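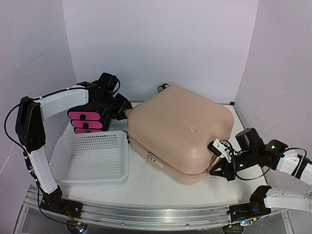
Kyu-ri Cho
Packing and storage editor, Jirwood

Packing corner, December 11, 2024

Quick gallery today, no long writeup, deadline in an hour. Suitcase, laundry basket, little drawers, one zip bag. All going on the same white table. Captions are short, sorry Els, I know you wanted more.

The suitcase first. Dusty pink hard shell, zipper round the side, combination lock set into it. Lying flat, the way I always pack, half in each side. Rounded corners are nice to look at but you do lose a bit of room for shoes. Set your own code before the trip, not at the gate.

Laundry next. White slotted basket, purple cloth just bundled in on top. Tag still showing. Fold it before it goes anywhere near a case, creases set fast

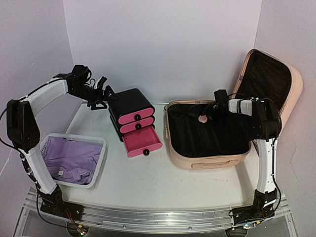

and then you're ironing in a hotel with that tiny board. Rolling works too for soft stuff.

Drawers are the three-tier kind, black with pink fronts and round knobs. Bottom one pulled out, nothing in it yet. Mine at home is chargers on top, socks in the middle, and teh bottom one stays free for whatever comes back out of the case.

Last one is the bag, up close. Pale zipper, small metal pull, closed. Fine teeth like these snag on loose threads so go slow round the corners. 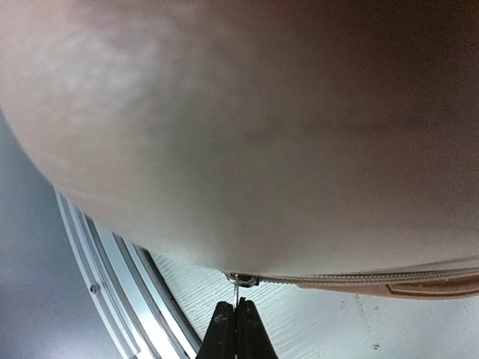
More from the packing corner

Sheldon Li: 11 things that live in my carry on
Woo-jin Heo: two weeks, one case
Els Hendriks: baskets for small closets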